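Skullau two-finger gripper kit: two months in

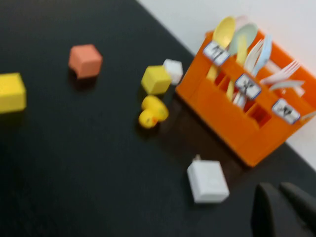
Cerkness Shared Workshop, Robot Arm Club

So Bindu Bangera talked me into the Skullau kit in October, and it's been bolted to the end of our club arm ever since. I'm the one who put it together (one long evening, plus a second one after I got the left finger on backwards), so I get to write the review!

The good stuff first. The instructions are great, big drawings and hardly any words, and all the screws are one size. The fingers close evenly and they're slim enough to get in between things, which matters a lot on our black table. We've got foam-looking cubes on there, a yellow rubber duck, and an orange cutlery caddy full of pastel plastic spoons and forks. Cubes are easy. The duck is fine if you go for the body and leave the head alone. Forks are my favorite, they stand up in the caddy with the tines on top and you can come straight down on the handle – very satisfying when it works.

Now the grumbles. The finger pads are too slick for spoons, so I glued on strips of Brundum grip tape and that helped a ton. The cable is short, and Savita Garg had to make us an extension so the arm could reach the far side of the table. And the wrist camera bracket wobbles. If you swing the arm fast, your picture goes soft, so slow down or shim it.

It's done 2,000 grabs on our counter now and one screw has worked loose. The Pillai gripper we had before was quieter, but I'd still buy this one again. If anybody has a stiffer bracket design, please send it to me, I'd love to print it.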